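Chapter 8
Joints and Cracking in Concrete Flatwork

Concrete shrinks as it dries. A slab that is free to move gets slightly shorter and stays whole. A slab held in place by the ground, a curb or a building wall cannot shorten freely, and tension builds until the concrete cracks. Joints do not stop this process. They decide where the crack will form.

This chapter covers the layout, depth and timing of joints in sidewalks, driveways and light-duty floors. Reinforced pavement is left to Chapter 9.

12 shares · 3 comments

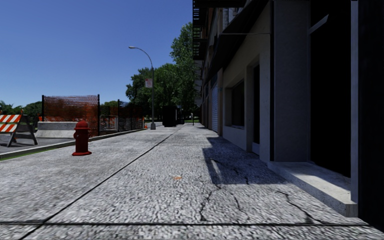 Three types of joint are in common use. A contraction joint is a groove tooled or sawed to one-quarter of the slab depth — the slab then cracks below the groove, out of sight. A construction joint marks the end of one pour and the start of the next. An isolation joint separates the slab fully from anything that moves on its own, such as a column or a wall. Fixed objects call for early planning. A hydrant with its flange resting on the walk, with long dark seams crossing the concrete nearby, is a familiar case on city streets, and the layout should be drawn with such objects already marked.

Spacing depends mainly on thickness. The Barrios method, used in the worked problems, limits panel length to 24 times the slab depth. Panels should be close to square, and narrow wedges should be avoided.

Problem 8.1 uses the Collano site plan, with a walk 200 feet long.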